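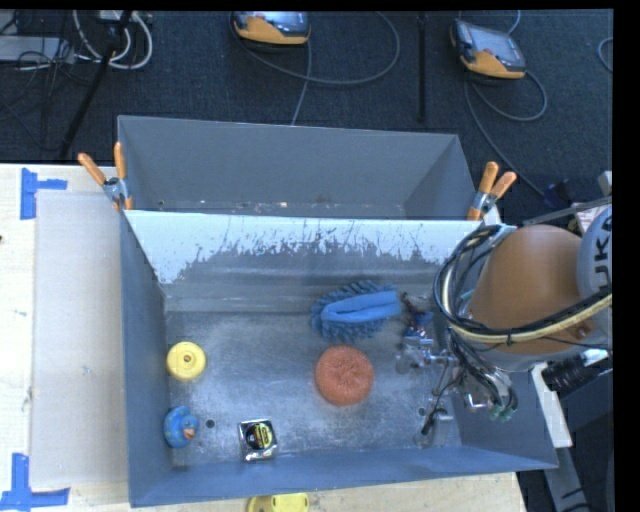 Visite chez Hememden : deux jours dans un service informatique qui change de messagerie

Le 13 avril, j'ai pris le train très tôt pour aller visiter le centre informatique de Hememden, à côté de Banov. L'entreprise ouvre ses portes deux fois par an aux administrateurs d'autres sociétés, une fois au printemps et une fois en décembre. Le français n'est pas ma langue maternelle, je demande donc un peu d'indulgence pour ce compte rendu, que j'ai écrit d'abord pour mes collègues de Pevine.

À l'accueil, on nous a remis un badge, un café et un accès invité au wifi. Cet accès n'a pas fonctionné pour moi pendant la première heure. Mon navigateur refusait la page de connexion, et j'ai dû supprimer les cookies de tous les sites avant de pouvoir entrer. Le technicien qui m'a aidé connaissait très bien le problème, il m'a dit que c'était la question la plus fréquente des visiteurs.

La matinée était consacrée à la migration des boîtes aux lettres. Hememden a déplacé 2 135 comptes vers un service hébergé. Ils ont procédé par petits groupes, toujours le soir, et chaque utilisateur recevait la veille un message très court avec une seule consigne : laisser l'ordinateur allumé et fermer la session. J'ai trouvé ce message bien écrit. Chez nous, les messages de ce genre font une page et demie et les gens ne les lisent pas jusqu'à la fin.

Ensuite on nous a montré la liste des comptes qui ont posé des difficultés. Il y en avait 77. La plupart étaient des boîtes partagées dont les droits avaient été donnés à la main, parfois à des personnes qui avaient quitté l'entreprise. Pour ces boîtes, l'équipe a choisi de ne rien transférer automatiquement et de refaire les droits à partir de zéro. J'ai demandé combien de temps cela avait pris. La réponse n'était pas très précise, mais j'ai compris que c'était long.

Le déjeuner a été servi dans une salle au deuxième étage, avec une vue sur le canal. La soupe était bonne. J'ai parlé avec deux administrateurs d'un hôpital qui ont le même souci que nous avec les calendriers : les réunions périodiques apparaissent en double après le changement de fuseau horaire. Ils n'ont pas de solution non plus.

L'après-midi, nous avons vu Rana, l'outil interne qui gère les demandes d'assistance. Il est assez simple. L'utilisateur choisit une catégorie, écrit son problème et peut joindre une capture d'écran. Ce que j'ai apprécié, c'est que la version du navigateur et celle du système sont ajoutées automatiquement à la demande. Par contre, la recherche dans les anciennes demandes est lente, et il n'est pas possible de filtrer par date. On nous a dit que cela viendra dans une prochaine version.

Le deuxième jour était plus court. Nous avons visité la salle des serveurs par petits groupes, puis il y avait un atelier sur la double authentification. Je dois avouer que l'atelier allait trop vite pour moi, surtout la partie sur les règles d'accès conditionnel. Les diapositives ont été promises par courriel et je les mettrai sur notre espace commun dès que je les reçois.

Pour les collègues qui voudraient y aller en décembre : l'inscription est gratuite, mais il faut apporter une pièce d'identité, et le bus depuis la gare de Banov ne passe qu'une fois par heure.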